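十月起,我们小组的仿真数据终于有了一份写成字的规范。我激动得有点过头,午饭时拉着 Lise Ouellet 讲了半个小时,她一边吃面一边点头,最后说:你写篇博客吧,别光讲给我听。那就写!

先交代一下背景。我们做的是厨房场景的遥操作,全部在仿真里跑,腕部相机的画面和关节状态一起记录。项目内部叫 Lamatent,跑了一年多,攒了很多片段,也攒了很多“大家心里都知道”的约定。问题就出在这个“心里都知道”上。Lorenz Thaler 心里知道的,和我心里知道的,差得可真远。他认为一段记录从第一次给指令开始算,我认为从场景加载完开始算。两个人各标了几个月,谁也没发现,直到 Rahel Pichler 写训练脚本时问了一句:为什么有的片段开头是一动不动的?

于是就有了这份规范。初稿我写,Rahel 改,Verena Holzer 负责挑刺(她挑刺的水平真是一流)。一共 4 章,打印出来不到十页,我觉得这个长度刚刚好,再长就没人翻了。

## 第一章:起始状态

我最喜欢这一章,因为它最短,却解决了最多的争吵。

规定是这样的:每段记录开始时,夹爪必须处于张开状态,关节速度为零,并且在这个姿态上保持满 2 秒,然后才允许发第一条指令。腕部相机朝哪儿都行,对着墙也行,不要求一开始就看见任务物体。

最后这一句我们讨论了很久。Lorenz 一开始主张起始画面里必须有目标物,理由是标注的人看着舒服。Verena 反对,她说真实使用的时候机器人可不会每次都正好对着要拿的东西,要是数据里全是“一睁眼就看见目标”,模型就学不会找。我听完当场倒戈。现在的起始画面常常是大片的灰墙,右上角浅色的面上一幅风景画,边上露出一点柜子,看着挺安静的,我还蛮喜欢。 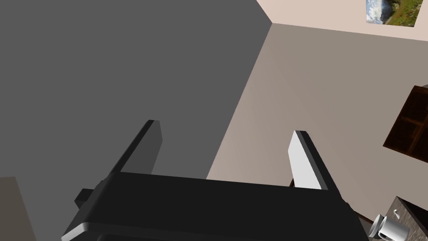
## 第二章:命名和标注用词

这一章吵得最凶,也最有意思。

仿真里的物体都有资产名,按理说照抄就行了。可是资产名是给建模的人看的,同一种东西在不同资产库里叫法不一样,有的带颜色,有的带序号,还有的干脆是缩写。以前我们各写各的,查一个词要试五六种拼法,现在统一走一张词表,由 Ingeborg Leitner 维护。她把全部 497 个词条理了一遍,合并了重复的,还给每一个配了一句中文说明。我看到那张表的时候真的想站起来鼓掌。

词表之外还有几条用词规矩:

- 看得清就写具体的名字,看不清就写大类。拿不准是哪种蔬菜,就写“蔬菜”,别猜。
- 只写当前画面里能看到的部分。资产列表里有、画面里没有的,放到另一个字段。
- 被夹爪挡住一半的物体照样要写,加上“部分遮挡”。
- 不写意图。“准备拿杯子”这种话属于任务字段,别混进画面描述。

第一条执行起来比想象中难。人的眼睛太爱补全了,看到一截弧形的边就想喊出名字来。Ingeborg 的办法是让两个人分开标,对不上的时候一律退回到大类。效率是低了一点,可是返工少了很多,我现在完全被她说服了。

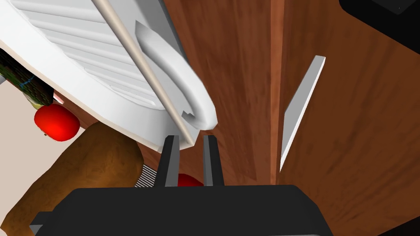
分开标还有一个好处,就是词表会自己长。两个人都退回大类的次数多了,说明这个资产的模型或者贴图本身有点含糊,Ingeborg 会把它记下来,攒够一批就交给做资产的同事看。有时候换个贴图就好了,有时候就让它含糊着,毕竟真厨房里也有认不出来的东西嘛。

我们用的标注工具是 Zellow,自定义字段很方便,唯一的麻烦是中文输入时快捷键会打架。解决办法写在附录里,遇到的朋友可以试试:先切到英文状态,再按保存,再切回来。笨,但是稳。

## 第三章:杂乱场景的间距

以前我们摆场景偏爱整齐,物体一个一个隔开,夹爪下去怎么都不会碰到别的。演示好看,训练出来的策略却娇气得很,旁边多放一个东西就不会动了。

新规范要求一部分场景必须是“挤”的:物体允许相互遮挡、允许靠在一起,只是不准穿模。穿模检查由脚本自动跑,不通过就重新撒一次随机种子。挤到什么程度没有写死,我们只给了参考图,由摆场景的人自己判断。

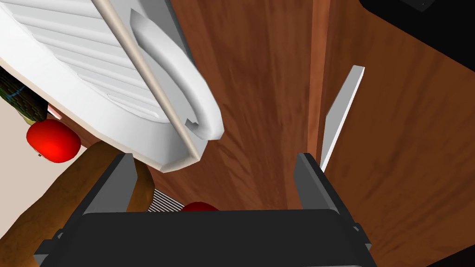 检查遮挡的时候,我建议大家养成从腕部相机看的习惯,别只看俯视图。俯视图里分得清清楚楚的东西,换到手腕上就全变了。像左边这一堆,红色的圆果子下面紧跟着一条大面包,面包又有一部分藏到夹爪后面去了;夹爪上沿还冒出另一个红色的圆弧,只看得到顶上那一点。按第二章的规矩,后面这个就只能写“红色圆形物体,部分遮挡”,谁想写番茄都得忍住。我自己就没忍住过,被 Rahel 打回来了,服气。

说到打回来,间距这一章还有一条是 Lise 提的:细长的物体要单独检查。细杆、薄板之类的东西碰撞体常常做得很粗糙,看起来只是搭在别的东西上,物理引擎里可能早就嵌进去了。所以脚本对细长物体用更严的容差,宁可多撒几次种子。

## 第四章:审核与留档

最后一章讲流程,听着枯燥,但我写得特别开心,可能因为我是那种会给调料罐贴标签的人。

每批最多 900 段,审完一批才开下一批。审核的人不能审自己采的。每一段至少看三处:开头、中间、结尾。开头对照第一章,中间看遮挡和用词,结尾看夹爪有没有回到允许的状态。发现问题不删原始数据,只打标记,写明是哪一章哪一条,然后放进待复查的队列。

“不删原始数据”这条我想多说两句。早先我们随手删过一批“废片”,后来想研究失败案例,才发现最有价值的那些全没了,心疼得我一晚上没睡好。现在失败的、中断的、走了半天什么也没碰到的,统统留着,标清楚就行。

还有版本号。规范每改一次就升一个版本,每段数据的元信息里都带着采集时的规范版本。Koller 那边的同事来交流时说他们也这么做,而且把改动原因也写进去,我觉得特别好,当天下午就抄了过来。
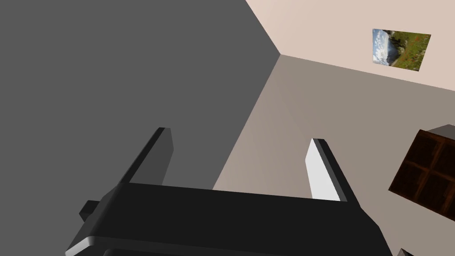 改动原因写起来不费什么事,一两句话就够。比如“保持时间从一秒延长,便于脚本识别静止段”,几个月以后再看,马上就能想起当时在吵什么。没有这一句,后来的人只看到一个数字,不敢改也不敢不改。

目前还没定下来的有两件事。一是光照随机化要不要单开一章,Verena 说要,Lorenz 说塞进附录就行,我还在摇摆。二是结尾状态到底算“张开”就够,还是一定要退到初始姿态附近。后一种更整齐,但会让每段都多出一截没什么信息的运动。Rahel 在跑对比,等有了数我再写一篇。

如果你们组也在写类似的东西,很想看看你们的第一章长什么样!留言或者写邮件都可以。附录里那张 Fillia 场景的撒点参数表,有人要的话我整理一下放上来。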